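Workshop & Kitchen Tips | Tagged: open days, storage, small-scale automation

Setting Up a Table for a Sorting Demonstration: Notes from the Lekar Open Day

February 22, 2025
By the Ots Workshop Desk
7 comments | 146 shares

The Lekar training hall opens its doors to the public twice a year. The August session dealt with welding. The winter one dealt with light household work: moving small items between containers, clearing a tabletop, putting things back where they belong. The arm used was a bench-mounted unit running the Dulton control package, and the program lasted most of an afternoon.

Much of what the staff explained applies to any table where small objects are picked up and put down in quantity, whether by a machine or by a person shelling beans. The points below are the ones worth keeping. They are given in the order the work was done.

Clear the surface first

Everything comes off the table before anything goes on. The staff wiped the top with a damp cloth, dried it with a second one and checked the corners by hand for crumbs and grit. A grain of sand under a tray is enough to make it rock. At home the same routine takes two minutes and saves chasing a bowl across the counter later.

Old scuffs can stay. They do not affect the work, and scrubbing a matte surface with anything abrasive leaves shiny patches that glare under a lamp.

Choose containers by height and opening

One tall container and one shallow one cover most sorting jobs. The tall one holds stock. The shallow one receives whatever is being counted, checked or dried. Two tall containers side by side get in each other's way, and the hand (or gripper) has to be lifted higher on every trip.

A basket that is wider at the top than at the base is easier to reach into than a straight-sided one. It is also easier to tip, so keep heavy items at the bottom. A thick rolled rim holds its shape better than a thin edge and does not snag sleeves.

The demonstration table used a braided basket and a white plastic tray, with the near corner of the tray set almost against the foot of the basket. Short distances matter when a move is repeated. The Lekar staff quoted 1,280 transfers for a full day's test, and a few inches saved on each one adds up.
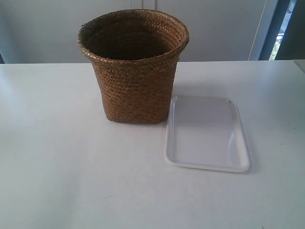
Mind the contrast

A white tray on a white table is hard to pick out, for a camera and for tired eyes alike. The raised rim and its thin shadow do most of the work of showing where the tray ends. If the light is flat, there are two simple fixes:

- Lay a colored dish towel or a sheet of brown paper under the tray.
- Run a strip of masking tape along the table on the two sides nearest the user.

The second is better for wet jobs. Tape should be pulled off the same day, as the adhesive hardens if left.

The inside of a deep basket is the opposite problem. It goes dark a short way below the rim. Line it with a pale cloth if small items have to be found at the bottom.

Use daylight from the side

Soft daylight from one side shows edges without hard shadows. Overhead bulbs put the shadow of the hand directly on the item being picked up. Where there is no window, a desk lamp pointed at a light-colored wall gives nearly the same result.

Mark positions before starting

Once the containers are placed, put a small pencil tick at two corners of the tray and one at the base of the basket. If something gets bumped it can be put back without measuring. For the Dulton arm this was described as necessary - a shifted tray means the positions must be taught again. In a kitchen it is only convenient.

Care of woven baskets

Natural fiber should be kept away from standing water. Brush out dust with a dry paintbrush, working along the rows of the weave. If a strand has lifted, dampen it, press it back and hold it with a clothespin overnight. Do not use furniture polish on a basket that will hold food.

Check the rim every few months. Most wear starts there.

Visiting

The Lekar hall seats 100 for the talks. The tables at the back can be visited between sessions, and questions are taken there. The Wodar parts counter next to the entrance sells plain trays in three sizes and replacement rubber feet. Bring cash for the counter - the card reader was out of service for most of the afternoon. Parking is on the gravel lot behind the building.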